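## 4. Results and discussion

### 4.1 What people keep and where they keep it

The inventory of the first visit covered 76 households in Odville, Kullomholm and Verkimcombe. Of these, 54 agreed to keep a diary during the months that followed, and the diaries gave us 1,800 entries in total. An entry was any moment when a member of the household bought, received, moved, cleaned, stored or threw away flowers of any kind, fresh or artificial. We had feared that artificial flowers would be absent from the diaries, as they ask so little of their owner. This fear was wrong. They were moved from room to room more often than fresh ones, and some diaries contain long series of such moves, written down with great patience.

We divided the places into four groups: eating places, window places, passage places (halls, stairs, the space beside an outer door) and memorial places. The last group includes shelves with photographs of relatives and, in Kullomholm, the small table which many families set by the stove in winter. The division was made after the first reading of the diaries and was changed once, when Ulla Ahonen noted that in Verkimcombe the kitchen window was considered by its owners to be a part of the eating place. We followed the owners.

Fresh flowers were found mainly in eating places. Artificial flowers dominated in passage places, and most of all in halls without daylight. This agrees with what the respondents told us directly. "A rose would die there and I would have to look at it dying," said one woman in Odville about her hall. The same woman kept fresh tulips on the kitchen table during the whole of February and replaced them before they dropped.

Window places were mixed. We had expected that the light would make them the natural home of fresh flowers, but strong sun and the heat of a radiator below shorten the life of a cut stem, and many respondents had learned this by experience. In these households the window was given to pot plants, and neither cut nor artificial flowers were allowed to compete with them.

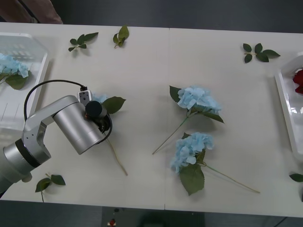

Memorial places need a separate remark. Here we met the strongest opinions in both directions. For one part of the respondents it was clear that only a fresh flower can honor a person, and an artificial one would be a kind of insult. For the other part it was equally clear that the flower at a photograph should not fade, and that constancy is the very thing one owes to the dead. Age did not divide these two groups in any way we could find. Neither did income. The best predictor in our material was what the respondent's mother had done, and in several interviews the mother was mentioned before we asked.

### 4.2 Seasons of artificial flowers

It is often assumed that an artificial flower has no season. Our diaries show that for its owner it usually has one. In Kullomholm the artificial flowers were put away in spring, when the first garden flowers became available, and were taken out again after the first frost. Storage was in boxes, in the upper parts of wardrobes or in the attic. Three respondents washed the flowers before storage and two washed them when they came out; the others shook them or wiped the leaves with a cloth.

Respondents also kept a calendar of species. Artificial poinsettias were never displayed in summer, which will surprise no reader. More interesting is that artificial hydrangeas, which were the most common species in our inventory after roses, were treated as flowers of late summer and autumn also when they stood in a dark hall where no season could be felt. One couple in Verkimcombe had a long disagreement, documented on both sides of their diary, about whether the hydrangeas may stay in the hall over the New Year. The husband considered them "finished" in November. The wife replied in the next entry that they were made of polyester and could not be finished.

We understand such entries as evidence that the artificial flower is kept inside the same order of time as the fresh one. The owner does for the artificial flower what nature does for the fresh one: brings it out, and takes it away. This was not foreseen in our interview guide, and the question about storage was added only for the second visits. The data on storage from the first visits are therefore thin.

### 4.3 The purchase

Fresh flowers were bought in small numbers and often, artificial flowers seldom and in large numbers. The typical purchase of artificial flowers took place before an event at home — a baptism, a visit of relatives from abroad, a funeral meal — and the flowers then stayed in the house for years. Few respondents could say what they had paid. For fresh flowers almost all could name the price of the last bunch, and most added that it was too high.

In Odville the main source of both kinds was the shop of the Panasiuk family, near the bus station. The owner kindly allowed Hnat Kravchuk to sit in the shop during four mornings and to speak with customers. The fresh flowers stand in the front part and the artificial ones behind, on shelves sorted by color. Customers who came for artificial flowers almost always walked slowly through the fresh ones first, and a number of them touched both. Touch was a part of every purchase that we observed. The customers rubbed a petal between two fingers, bent the stem, and turned the leaf in order to look at the back of it. A leaf with printed veins on one side only was put back.

The stem had a larger role than we expected. Customers asked whether it could be shortened, and whether there was a wire inside. The reason was practical. At home the vase already exists, and it is the flower that must fit the vase. Many customers carried in their memory a fairly exact idea of the height which they needed, and showed it with the hand above the counter. 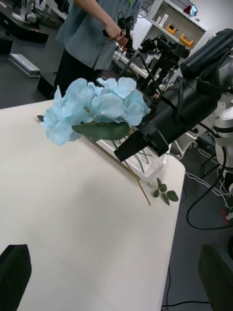
The material of the vase also came up in these conversations. A ceramic vase hides the lower part of the stem and accepts every length, if something is put at the bottom. A glass vase hides nothing. Customers with glass vases were the most critical buyers, and they spoke about the stem as others spoke about the blossom. Some of them filled the glass with pebbles or sand. Others poured water into it, so that the flower would look as if it were drinking. We recorded this practice in all three places, and the respondents who followed it spoke of it with some embarrassment, usually smiling. One of them changed the water each Saturday. She explained that old water becomes cloudy and then any guest can see that no one takes care.

### 4.4 Arranging as work

The diaries contain many entries about arranging, and they are longer than the entries about buying. We had asked only for a short note of what was done. In spite of this, respondents wrote how many attempts they made, which stem was "difficult," and who in the family had an opinion. Arranging was rarely done at the place where the flowers were going to stand. The stems were first laid out on a larger surface, most often the kitchen table, sometimes an ironing board or a bed. They were then put in the vase one after another, and the vase was carried to its place when it was full. After this a last correction was made on the spot.

This sequence is the same for fresh and artificial flowers, with one difference. With fresh flowers the cutting belongs to the work, and the table must be cleaned afterwards. With artificial flowers the leaves must be opened and bent, because they arrive flat from the box. Several respondents called this the pleasant part. A retired teacher in Kullomholm wrote that she could spend an evening with one branch and that she "wakes it up" leaf by leaf.

The need for a free surface has consequences that are easily missed in studies that look only at the finished display. In small apartments the kitchen table was occupied during most of the day, and arranging was moved to the late evening or was not done at all. The respondents who had no large table arranged less often, owned fewer vases, and preferred a ready bouquet with a tied stem. Table size was not measured at the first visit. At the second visit we noted only whether the respondent considered the table large enough for this work, and the answers follow the frequency of arranging quite closely.

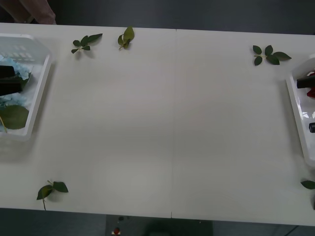 Figure 3. Long white table with a seam between its left and right sections; a white plastic tray on the left side.

### 4.5 Limits of the material

Three limits should be mentioned. First, the households which agreed to keep a diary were probably more interested in flowers than those which refused. We compared the two groups by the first inventory, and the diary group owned more vases, although the number of flowers on display was similar.

Second, the diary itself changes the behavior. Two respondents admitted that they bought flowers in order to have something to write. We kept these entries, and marked them in the data, since it was not possible to know how many similar entries were made by people who did not mention it.

Third, the word "artificial" was not neutral. In Odville the respondents preferred to say "silk flowers," also when the flower was clearly of plastic, and some took the word in our guide as a criticism. Ulla Ahonen, who made most of the interviews in Kullomholm, began to say "lasting flowers" after the first week, and the conversations became easier. The answers before and after this change were compared for the questions on memorial places, where a difference would matter most. The proportions were similar, but the later answers are longer and contain more stories about the persons in the photographs.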